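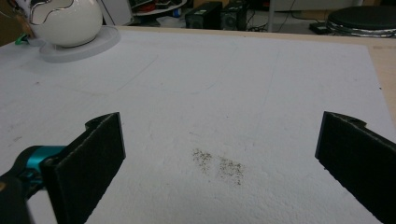

Padded fingers, with the specks on the white board

Fuzzy finger pads or bare ones?

Posted by Stallgate
I'm working on hand-held grippers in our shared workshop and went with fuzzy black pads on the fingers. I love them so far – but there are little specks on the board right where I work and I'm scared the fuzz will pick them up. Would you go smooth?
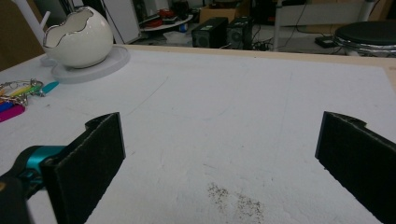
Wider view, key tags at left and the egg vase behind

Annan2164
Keep the fuzz! I ran mine for 1000 grabs and only changed the pads once. Brush the board before you start and you'll be fine. What are you picking up, mostly?

Stallgate
Key tags on a ring, so far.

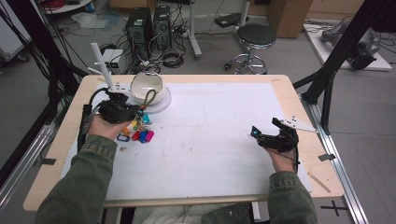
I'd like to do some small parts too, and those worry me more than the tags do.

Clostcombe
smooth rubber for small stuff. fuzz is ok for tags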